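Ticket 135: Sorter box, balls supposedly don't fit the holes
Location: Todholm playroom, green table. Status: open

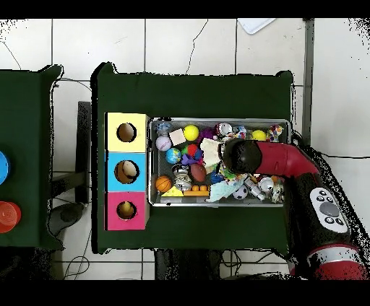
Reported problem
Levente Csonka says the wooden sorter box is faulty and wants it returned to Monti. His words: "Kids try a ball, it jams, they walk off." He didn't say which ball or which hole. I have my doubts that a box with round holes has suddenly stopped liking round things.

What I checked
The three holes are not the same. The one in the blue face is larger than the one in the yellow face. So "it jams" means nothing to me without a color.
Then there's the tray next to it. Soccer ball, orange basketball, little globe, toy football, plush toys, a foam cube, a cheese wedge, cloths. How much of that was ever meant for this box? The football isn't even round.

May 7, 2021, reply from Kimutai Simiyu
Monti wants the size of the ball that got stuck before they'll talk about a swap. I told them we don't have it.

My reply
Of course we don't. Levente, please take the cloths and plush out of the tray, try each ball at all three holes, and write down which ones stick. If it's only the big ones, I'm closing this as not a fault.

Waiting on: Levente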